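Ruan Shezi
February 20, 2022

I finished the last page of my second coloring book this morning. A few people asked how I make the pages, so I'm going to write it down in one go. It's a long thread. Mute me if you don't color.

The book is called Stumwood. It's all old trees, stumps, roots, mushrooms and the small animals that live in them. My first one was Nzioka, which was houses and boats. Some of you have that one. The new one has 16 more pages than the first.

I start every page in pencil on cheap copy paper. I used to start on good paper and it made me careful in a bad way. I'd spend an hour protecting a drawing that should have gone in the recycling.

The pencil drawing is small, half a letter page. If the drawing works at that size it will work bigger. If I start full size I put in too many little shapes and people tell me later that they needed a needle to color them.

Shape size was the main complaint about Nzioka. Halima Uzor runs the Tuesday group at our library and she brought a stack of finished pages back to me. You could see where people gave up. Roof tiles, mostly. I had drawn every tile on a whole street.

So for Stumwood I made a rule. No closed shape smaller than the tip of a standard marker, unless it's meant to be left white or filled in black. I keep a marker on the desk and touch it to the drawing to check.

Bark is hard under that rule. Real bark is all tiny cracks. I ended up drawing it as long strips with a few open lines inside them. Open lines don't have to be colored around, so you can go straight over the top.

After the pencil stage I scan it, blow it up and print it in light blue. Then I ink on top of the blue. When I scan again in black and white the blue drops out and I don't have to erase anything.

Pens: I use three widths. The thick one goes around the outside of the main thing on the page. The middle one does most of the work. The thin one is for whiskers, grass and veins in leaves. I don't use the thin one for anything you're supposed to color up to.

Someone asked if I ink on a tablet. I tried for a month last August. The lines were very clean and I didn't like them. I also kept zooming in and ended up with tiny shapes again. Plenty of people do good work that way.

Paper for the printed book took longer than the drawing. I had sample packs from three printers. I colored the same owl on each one with alcohol markers, water-based markers, wax pencils and gel pens.

The thin bright white sheet looked best in the sample pack and was the worst to color. Pencil skated on it. Gel pen sat on top and smeared under my hand an hour later.

The one I picked is a little off-white with some tooth to it. Pencil layers well. Water-based marker is fine if you don't scrub at one spot. Alcohol marker goes through to the back, as it does on nearly every paper, which is why the pages are single-sided.

I'm still telling everyone to slide a spare sheet behind the page they're working on. There are two blank sheets at the back of the book you can tear out for that.

Taking a break. More after lunch. 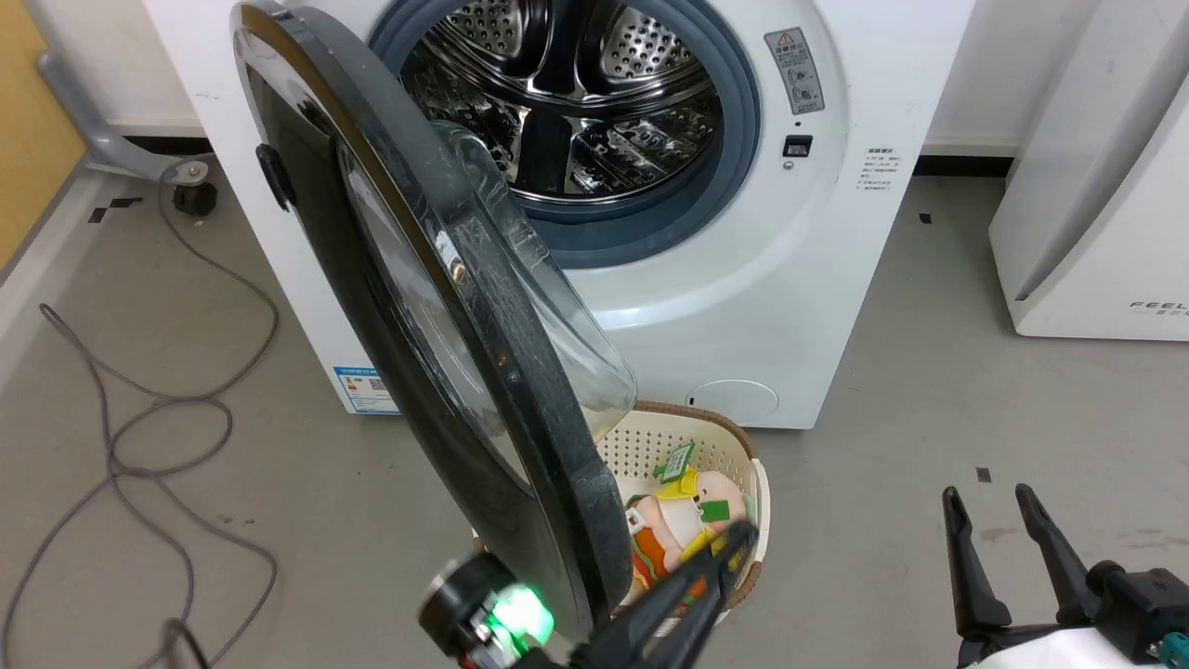 OK, back. Covers.

I colored the cover myself for Nzioka and I wasn't happy with it. I'm a line person. My color is flat. For Stumwood I asked Marwa Farouk, who has been posting her finished pages here for a couple of years, and paid her for it.

She did the cover fox in colored pencil. It took her two weekends. She works from light to dark and never presses hard until the last layer. The orange has a layer of pink under it and a bit of purple in the shadows. I would have used one orange pencil.

Her advice for anyone who wants to get that smooth look: small circles, sharp point, light hand, and sharpen more often than you want to. She also turns the page around as she works so her wrist stays comfortable.

I asked what pencils and she said the set matters less than knowing it. She makes a swatch sheet for every set she owns, on the same paper she plans to color on. The color on the outside of a pencil is often wrong.

I've put a swatch page at the front of Stumwood because of that. It's a grid of mushrooms. Color one mushroom per pencil and write the name or number under it.

Binding. The first book was glued and a lot of you told me it wouldn't lie flat. A couple of people cut the spine off and put it in a ring binder, which I thought was a good idea.

The new one is spiral bound at the top. It costs more per copy. Top binding means left-handed people don't have their hand on the coil. Leandro Ulloa asked for that under my very first post about the book and he was right to.

Pages are perforated too. The perforation is set in from the coil far enough that a torn-out page fits a standard letter-size frame. I checked with a frame from the discount store and had to move it twice on the proofs.

Proofs: I had two rounds. In the first one the thick lines had filled in and the badger's face was one black blob. That was my fault. I'd saved the file at the wrong setting. The second round was fine.

I also found a rabbit with five legs. It had been through me, the scanner and the first proof. My nephew found it. It has four legs now.

Print run is 300 copies. I'm paying for it out of what was left from Nzioka plus some savings. If they sell I'll order more. If they don't, I have a closet.

Price questions: I'll post it when I have the final shipping quote. I don't want to give a number and then change it. It will be more than the first book because of the paper and the coil.

PDF version: yes. Same as last time. You buy it once and print it as many times as you like for yourself or your household. Please don't upload it anywhere. Teachers and library groups can message me and I'll say yes.

If you print at home, use the heaviest paper your printer will take through the back slot. Set it to black ink only. If you color with water-based markers and have an inkjet, test a corner first. Inkjet black can run.

Laser prints don't run, but wax pencil can slip a little where the toner lines are. It's minor.

Maximiliano Carrasco asked which page was hardest. The hollow log. You look straight in through one end and there's a family of dormice at the back. I drew it seven times. I couldn't get the inside to look deep without a lot of black, and I don't like taking that much of a page away from the person coloring it.

What worked in the end was rings. Each ring inside the log is a bit narrower and closer to the next one. You can shade them darker as you go in, or do every ring a different color.

Easiest page was the snail. One evening, no corrections.

My favorite is the root page, which has no animals at all. Just roots from edge to edge with stones in between. Halima's group tested it and half of them didn't like it. One man colored every stone a different gray and it took him the whole session. I have it on my wall.

On testing: I give the group loose pages before I finish a book. I don't tell them what I'm unsure about. I sit there and color something else and watch where people slow down or start talking about their knees.

Things I changed after the test sessions: bigger acorns, fewer ferns, a wider white border, and the word "the" removed from the page titles. The wider border was so people had somewhere to rest a hand and try out a color.

Things I was asked to change and didn't: more owls. There are two owls. I like them where they are.

For people just starting out, you don't need much. A pack of twelve pencils and a sharpener will get you through the whole book. Pick three colors for a page and stick to those if choosing is the part you find tiring. I do that most evenings.

Also, you can stop. A page with one colored mushroom and the rest left white can look very good. Marwa has one like that and it got more comments than anything else she's posted.

Next book is called Drilia for now. It's shells and sea creatures. I have four pencil drawings and one of them is any good. Please don't ask me for a date.

I'll put up a free sample page from Stumwood this week. It's going to be either the snail or the smaller of the two owls. Reply with which one you'd like and I'll go with whichever gets more.

If you color it, tag me so I see it. Phone photos are fine. Taking them near a window helps with the colors.

Going to fold things now. I'll answer questions tonight.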